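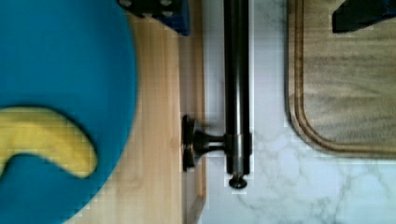 Karthik Herath doubts that any of this counts as a chore yet. His comment on the first release was that clearing one plate is a long way from cleaning up after dinner, and that a kitchen helper you have to watch is one more thing to do in the kitchen. We agree with the first part and have left the second open. This set is meant to help people check for themselves.

Tronar Kitchen Chores, data card
Last updated 10/8/24

What is in it
72 recorded tasks at a kitchen counter, seen from a camera at the robot's wrist. Props include a blue plate, a banana and a cutting board. Tasks cover picking up, putting down, and opening and closing things by a bar handle.

Splits
train: 34 tasks
test: 30 tasks
held back: 8 tasks

Results so far
Our baseline finished 67 percent of the test tasks without help. Most failures came at handles, where the gripper closed too early or let go halfway. A run counts as failed if a person steps in at any point, even to nudge a plate.

Known limits
No water, no heat, no real mess. One kitchen layout. Speed is not scored, and most runs are slower than a person would be.

Not suited for
Claims that a robot is ready for use in homes.

Contact
Moushumi Ranasinghe for labels, Nuwan Patwary for the scoring script. Please include the task number when reporting a bad label.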